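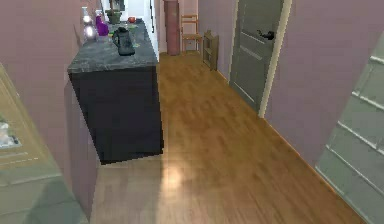 Laying laminate in a hallway

A long, narrow floor shows every error in the first row. Set the line correctly and the rest of the work is routine.

Preparation

Leave the unopened packs flat in the hallway for two days. Check the subfloor with a long straightedge and fill any hollow deeper than the limit printed on the pack. Sweep, vacuum, then roll out the underlay with the joints butted and taped. Do not overlap it.

Direction

Run the boards along the length of the hall. Boards laid across it need a cut at both ends of every row and make the passage look shorter.

Setting the line

Measure the width at both ends and at each doorway. Older walls are seldom parallel. Divide the width by the width of one board. If the last row would be narrower than a third of a board, trim the first row so that the two edge rows are close to equal. Snap a chalk line down the hall and work from that, not from the wall.

Laying

1. Place 11 mm spacers along the starting wall and at the end wall.
2. Lay the first row with the tongue side trimmed off and facing the wall.
3. Begin the second row with an offcut at least 300 mm long. Keep end joints in neighbouring rows at least 300 mm apart.
4. Angle each board into the previous row, press down, and close the end joint with a tapping block. Never strike the board edge directly.
5. Recheck the chalk line after every four rows.

The Olto pull bar fits the last row in most halls. The Zutton one is thicker and fouls the skirting.

Doorways

Undercut the architrave using a spare board and a piece of underlay as a height guide. Slide the board beneath it and keep the gap behind. Stop the floor under the closed door and fit a threshold strip, fixed to the subfloor only.

Heavy units

Fixed cabinets should go in first, with the floor laid up to the plinth and a gap left there too. A floor pinned under a fixed unit cannot expand and may lift at the joints.

Remove all spacers before fitting the beading. Nail the beading to the skirting, never to the floor.

Zewditu Gebremichael
Updated October 23, 2023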